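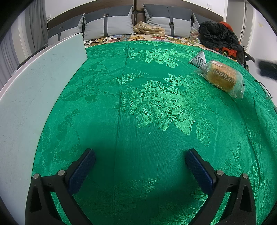
Progress report to the Ferura Schools Fund, 13 January 2025
Project: Pacheco, a gripper that can handle shopping
Applicant: Ponberg Robotics Club

Our grant application promised a gripper that could unpack a bag of groceries by the end of the autumn term. It can now, on a good afternoon, be guided by hand through part of one. The rigid objects went well and were dull, so most of the term has gone on soft ones. A loaf in a clear plastic bag on a shiny, creased green cover is close to everything our software dislikes at once: see-through film, patterned cloth, and folds it takes for edges. We chose it on purpose, which the club would like recorded.

Recordings so far
We have 649 hand-guided grasps across five objects. Of these, 107 are unusable, mostly through our own bad labelling in the first month. The labelling sheet has been rewritten and is now a single page. The earlier version had an appendix.

Hardware
Both jaws have been rebuilt with the linkage in the original drawings, and the dark blue pads are staying. Three earlier pad materials were rejected. One of them smelled. The spare set of arms is printed but not yet assembled, and the motor is on order.
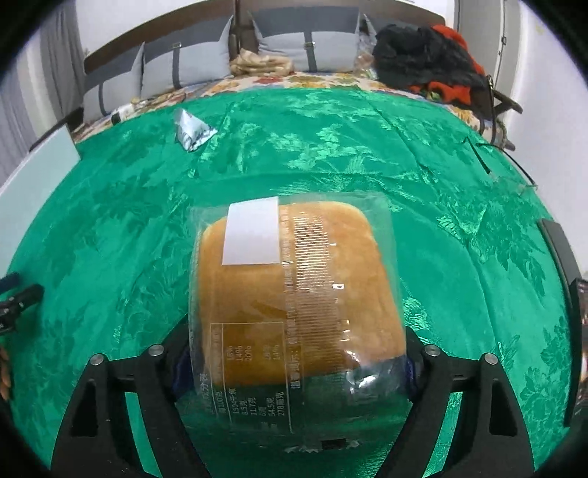
One second-year member has asked for it to be put in this report that bread is too easy, and that if we are serious about Tellorport we should be practising with salad. The rest of the club has agreed to consider salad after half-term. The rules for the Tellorport heat in May say only "packaged food", so the point is a fair one — if an unwelcome one.

Money
We are under budget on materials and over on bread. We would like to move the unspent travel money to consumables, and will send the form once we have found the current version of it.

Next term
Fit the motor. Train on the cleaned recordings. Try the gripper on its own stand, without anybody's wrist helping. The next report will cover all of this, and possibly lettuce.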